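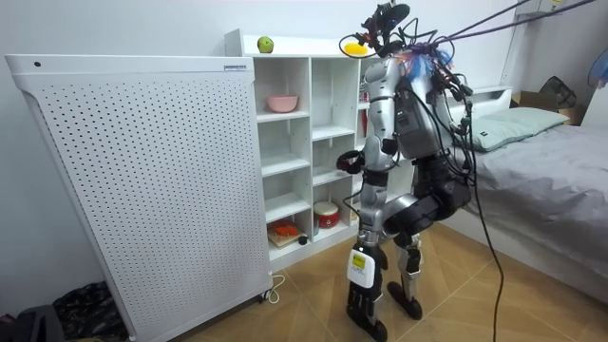

I've been a cubby shelf person for years, and every time I move one I end up fiddling with the same few things, so I'm writing them down before I forget (again!).

First, put it against a wall and screw it to the wall. I know, I know, it feels solid. Mine felt solid too until I leaned on it reaching for a blanket. Use the bracket that comes in the bag, and find a stud if you can.

In a bedroom I keep the middle tier for whatever I grab every day, because I'm lazy and don't want to crouch or stretch. Heavy stuff goes at the bottom: books, the sewing box, that iron I use twice a year. The top row gets spare pillowcases and things I can live without until October.

If you have an air purifier next to the shelf, leave it some breathing space. I used to jam mine right up against the side and then wonder why the little holes in the front got so fuzzy. Now I run the soft brush of the vacuum over them whenever I do the floor, and it takes no time at all. Check your manual for the filter, they're all different.

Cords! I like them running along the base of the shelf, close to the wall, with a bit of slack so the plug isn't being tugged. A loose loop out on the floor will find your foot at night, trust me.

And the floor itself: wood-look tile laid in a zigzag is gorgeous but the grout lines collect everything. I sweep along the pattern, one direction and then the other, then go over it with a damp mop and plain warm water. Felt pads under the shelf are worth it too. I got a sheet of them at the Gulline shop in Grallville and I'm still cutting pieces off it for chair legs.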